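Clirkden Household and Workshop Robots: Frequently Asked Questions

Can I buy a robot that does the housework?

Not one that does all of it. Robot vacuums and mowers are good at what they do, and that's where the shop shelf ends for most people. Folding, wiping, tidying and putting away are still research jobs.

What about laundry?

Towels, yes, if you are patient. Our Hokia pair folds a flat bath towel in 4 minutes. Fitted sheets we have given up on for now. Anything inside out has to be turned the right way by a person first.

Can it load the dishwasher?

Plates and mugs it has practised with, in a rack it knows. Wine glasses we keep well away from it. It won't scrape food off, so you would be standing at the sink regardless.

Why is a car factory full of robots when my kitchen has none?

In a factory the part turns up in the same spot, facing the same way, all shift. Your kitchen bench has a different mess on it every night. Most of our work goes into coping with that mess.

What about small workshops?

Closer than the home. Sorting fasteners, filling kits and clearing a bench at the end of the day are dull, repeat often and don't need much strength. The hard part is the size of the pieces. A nut lying flat gives the fingers very little to hold, and a bolt can roll when it's nudged. 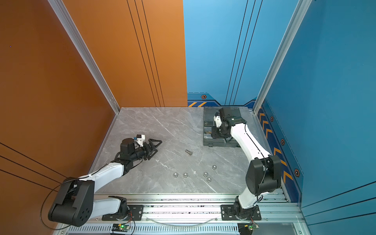
Sorting hardware with two arms: nuts and a bolt on the benchtop, compartment tray at the back right.

How well does it sort?

In our September run the Rurov program handled 1,043 pieces and put 50 in the wrong compartment. A person with a cup of tea would beat that. We count a dropped piece as an error even if it lands in the right tray.

Do I need two arms?

For sorting, one will do the job more slowly. For folding, or holding a jar while the lid goes on, you need 2.

Is it safe around kids and pets?

We don't run the arms with either in the room – and we'd ask you not to at an open day. The arms stop at 4 pm so visitors can come up to the bench.

When will there be one for the home?

We don't give dates. Workshop trials come first.

Who do I contact about a trial?

Write to Quyên Ông at the Clirkden front desk. Tell us the job, the size of the parts and how much bench space you can spare.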